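A Morning with the Two-Armed Cell at Pennington

Visit notes, 18 September 2026

The Pennington open day promised "a rare look behind the machines," and since the front of the machines had a line for it, I went behind. The visitor badge was the size of a paperback. The coffee was free, and priced fairly.

Most people had come for the big palletizer at the far end of the building, a thing that throws sacks of flour with real feeling. I had come for the small stuff. The Drirero cell is a pair of arms on a white table, and it is the only machine on the tour that comes with a maintenance talk instead of a promotional film. Eleven chairs would have been optimistic. There were a few of us, all standing, all with the look of people who have at some point owned a label printer.

The job is simple to describe. Two arms share one tabletop, pick up small parts, and are supposed to do so without hitting each other. Getting to that last part is where the hours go. The technician who runs the cell told us that the picking program took a couple of afternoons and that keeping the thing honest has taken every week after that.

Wooden blocks are what she uses for checking the grip. They are cheap, they don't mind being dropped, and if the jaws close a little crooked, a block shows it at once by sitting crooked too. Parts from the real job cost money and come back from the floor with opinions attached. 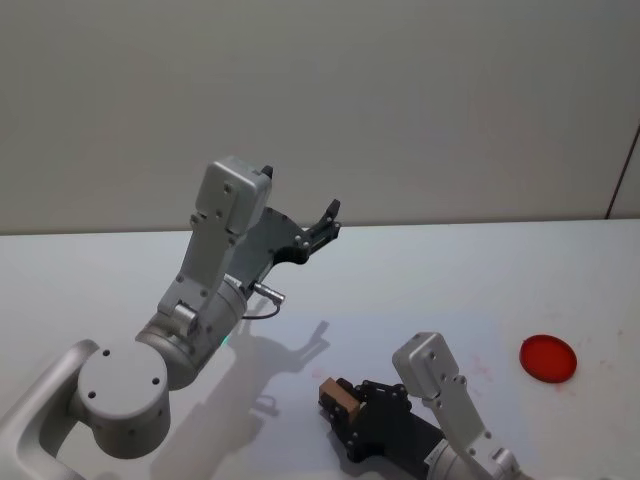
One gripper with a block in its jaws, the other open over the table.

I liked the light on the joint. It is a tiny green dot, and I asked what it meant, hoping for something grand. On this cell green means the arm is powered and has no complaints. Our guide added that the light is a fine judge of the electronics and has no views at all on whether a screw is working loose. For that they use a hex key and a sheet of paper.

The sheet was the best part of the morning. It is a Selska form, badly photocopied, with 19 lines on it, and it gets filled in before the first run of each shift. Wipe the fingers. Open and close both grippers with nothing in them. Check the screws on the gripper plates. Look at the cable on each hand, and look again with the wrist turned. Line 14 reads "listen," with no further instruction. I asked what one listens for and was told I would know, which is also what my dentist says.

Screws get a paint mark after tightening in some shops. They tried it at Pennington and gave it up, on the grounds that people began checking the paint. Now they put the key on every one. It takes longer and everyone grumbles, and the log has been dull ever since. Dull is what they want from a log.

Then we got to cables, and the talk slowed down a good deal. A wrist turns and a cable has to go along with it. Leave too little slack and the plug takes the strain. Leave too much and the loop finds something to catch on, usually the other arm. The cell has been stopped by cable trouble 3 times, and each time the arm itself was in perfect health, waiting politely.
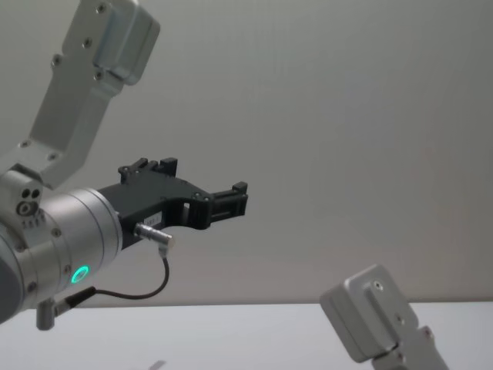 The gripper cable, with its slack hanging in a loop under the wrist.

The rule here is to grab the plug by its barrel and never by the wire. Our guide said this twice, looking at a man in a fleece who had not, as far as I know, done anything. A spare cable lives in the top drawer of the Harier cabinet next door, already tested, with the date on a piece of tape. The grippers come off as a unit for cleaning, and a swap takes less time than finding the form on which to record it.

Cycle count came up, as it always does. The counter had been reset after the last service and stood at 3,435 when we arrived. Fingers are looked over every 200 picks, or sooner if the blocks begin to lean. Somebody asked how long a set of fingers lasts. It depends on the part, apparently, and on who set the grip force, and there was a short silence in which I sensed a name not being mentioned.

I asked why the arms don't sit farther apart, if bumping is such a worry. The answer was that both have to reach the middle of the table, and that the table was bought first. I have been in enough workshops to recognize this as engineering.

Practical notes, if you are thinking of going. Parking is behind the loading dock and the sign for it faces the wrong way. Wear flat shoes. The tour of the small cells leaves from the side door and the palletizer tour leaves from the front, so if you find yourself in a crowd you are in the wrong place. Ask to see the Selska sheet. They have spare copies, and mine is on the fridge.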